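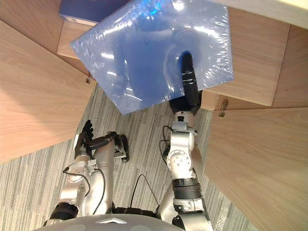 Comparing a two-finger gripper and a multi-fingered hand for shelf picking

Project report, second semester
Submitted 17/02/2022

1. Background

Our project brief came from Akness, a small parts distributor that packs orders from open shelving. Most of its stock comes in cardboard boxes, but a fair share arrives in plastic wrap and goes onto the shelf that way. Akness wanted to know which kind of end effector would suit a mixed shelf, and whether one robot could do the whole job without a person stepping in to handle the soft packages.

The lab already had a two-armed robot with a Kekana controller. We fitted a two-finger gripper to the right arm and a multi-fingered hand to the left, so that both could be tried in the same area without rebuilding the robot between tests. The gripper is a Plidetti parallel model, bought for an earlier project. The hand was on loan from Wirkemus for the semester.

2. Aims

We set out to answer these questions:

Can the gripper pick up and hold flat, wrapped packages as well as it does boxes?
Does the hand do better on wrapped packages, and if so, at what cost in time?
How much does the angle of approach matter?
Is the head camera good enough for judging a grasp on shiny plastic?

We left out suction. Akness had already tried suction cups on its own and was not happy with how they sealed on loose wrap. We would have liked to repeat that work but there was no budget for a pump.

3. Set-up

The test area is made of light wooden cabinets placed around the robot on the lab carpet. We wanted sides close to the arms, as there would be in a storeroom aisle. The latches were left on the cabinets. They stick out a little from the panel edges and we had to add them to the collision model after the first day, when the right forearm touched one at low speed.

Two classes of item were used:

Boxes: rigid cardboard, closed on all sides, with a weight of 700 g.
Wrapped packages: large and flat, in translucent blue plastic, with a weight of 900 g.

The boxes were treated as the baseline. We did not try to match the two classes in size, as Akness does not stock them that way.

Each end effector was given 40 attempts on boxes and 40 on wrapped packages. An attempt started with the arm in its home position and ended when the item had been lifted clear and held for five seconds, or when the item was dropped, or when the person at the stop button ended it. All attempts were teleoperated. We first planned to use scripted motions, but the wrapped packages never sat the same way twice and the scripts failed too often to tell us anything about the hardware.

The same two operators took turns, swapping after every ten attempts. Neither had used the hand before this project. Both had used the gripper in a course the year before, so the comparison is not quite even. We come back to this in section 7.

4. Method of grasping

With the gripper, the operator looked for an edge or a fold in the wrap and closed the fingers on it. If there was no fold, the operator pressed the fingertips into the plastic until one formed, then closed. We called this a pressed grasp in our notes. It was not part of the original plan, but it soon became the normal way of working with the wrapped packages.

With the hand, the operator spread the fingers and tried to get some under the package with the thumb on top. When there was not enough room under the package, the hand was brought in from the side.

The arm that was not being tested was parked. For gripper tests, the hand was held upright with the fingers pointing up, which kept them away from the floor and the cabinet. We tried parking it lower, alongside the robot body, but the cable then pulled tight when the elbow bent.

5. Results

5.1 Boxes

The gripper succeeded on 38 of its 40 attempts. The two failures were both boxes that had been pushed too close to the cabinet side, so that one finger could not get past the corner.

The hand succeeded on 33 of 40. Most of the failures happened during the lift, when the box turned slowly in the fingers and came out. The thumb position is the likely cause. Once an operator had found a good thumb position the failures stopped for a while, and then came back after the swap.

5.2 Wrapped packages

The gripper succeeded on 23 of 40 and the hand on 33 of 40. Added together, that is 56 successes out of 80 attempts on wrapped packages, which is well under what Akness would need.

The gripper failures were of two types. In 11 of the 17, the fingers had hold of the wrap only and it slid out between them as the weight came on. In the other six, the package swung when it was lifted and hit a cabinet panel. A package held by one fold near its side hangs at a slant, and the further the fold is from the middle, the worse this gets.

The hand failures were nearly all down to running out of room. It is a good deal wider than the gripper, and close to the cabinet panels the operator often had to back out and start again.

5.3 Time

We timed each attempt by hand from the recordings. The gripper was faster on both classes. On boxes, a typical gripper attempt took 14 seconds and a typical hand attempt took 31. On wrapped packages the figures were 26 and 38. The gap closes on wrapped packages because the pressed grasp often had to be tried more than once.

5.4 Damage

We checked every wrapped package afterwards. The gripper tore the plastic on five attempts, always in a pressed grasp with the force limit at its highest setting. The hand caused no tears. No boxes were damaged by either one, apart from some scuffing on the corners.

6. Other findings

6.1 Approach angle

For the gripper, coming in at a slant worked better than coming straight down. A straight approach flattened the wrap and gave the fingers nothing to close on. At a slant, the tips pushed the plastic ahead of them and a crease came up. We did not measure the angle properly. The controller logs the wrist pose, so this could be done from the files we have.

6.2 Camera

The head camera gave a useful view of both arms, and it was enough for boxes. It was harder to work with on the wrapped packages. The plastic is glossy and the overhead lights show up on it as bright white patches. When one of these patches fell next to the fingertips, the operators could not tell whether the fingers were holding a fold or just resting on the surface. Depth readings dropped out in the same places.

We turned off one row of lights for a short set of extra attempts, which are not counted in the results. Both operators found it easier, but the exposure on the darker parts of the area got worse. A wrist camera would be a better fix. There is space for one on the right wrist as long as the cable that loops along the outside is moved.

6.3 Cables

Cables took up more of our time than any other single thing. Each arm has one running along the outside of the wrist or forearm, and a loop that is long enough for full wrist rotation is also long enough to catch on a latch. We lost most of one session to a connector that had been tugged half out. Clips would have helped, and the next group should order them early.

There is also the matter of cable on the floor. Keep it in front of the body where the head camera can see it. When it was run behind, one of us stood on it.

6.4 Force limits

The Kekana controller lets the closing force be set in steps from one to eight. Step four was enough for every box. For wrapped packages, step six gave the best balance between slipping and tearing. Step eight held better but caused the tears noted in 5.4. The hand uses its own software and its settings could not be matched to these steps, so we left it on the supplier's default throughout.

7. Limits of the work

The operators knew the gripper better than the hand. By the last ten attempts the hand results were improving, and a longer trial might have shown a different picture for boxes.

Only one kind of wrap was used. Akness also receives items in clear film, which is thinner, and we would expect more tearing.

The test area had carpet on the floor. We do not think this affected the grasps from the shelf, but a package that is dropped on carpet stays where it lands, and on concrete it might slide. Recovery from a drop was not tested.

The cabinets were moved once, in December, when the room was needed for an open day. They were put back to tape marks but the right-hand panel ended up slightly closer to the robot than before. The last set of hand attempts on wrapped packages was done after the move.

8. Recommendations

Neither end effector is ready to do the whole job by itself. For boxes, the gripper is the clear choice. For wrapped packages, the hand is more reliable and easier on the plastic, but it needs more space than a narrow aisle gives.

We suggest the following for the next group:

Fit wider, softer pads to the gripper and repeat the 40 wrapped attempts.
Try using both arms together, with the hand steadying the lower side of the package while the gripper holds the fold. The arms can reach the same area already.
Mount a camera on the right wrist.
Work out the approach angle from the stored wrist poses before doing new trials.
Test with clear film as well as blue.

The logs, recordings and the collision model with the latches added are on the project drive. The Wirkemus hand goes back at the end of the semester, so the two-arm trial should be booked first.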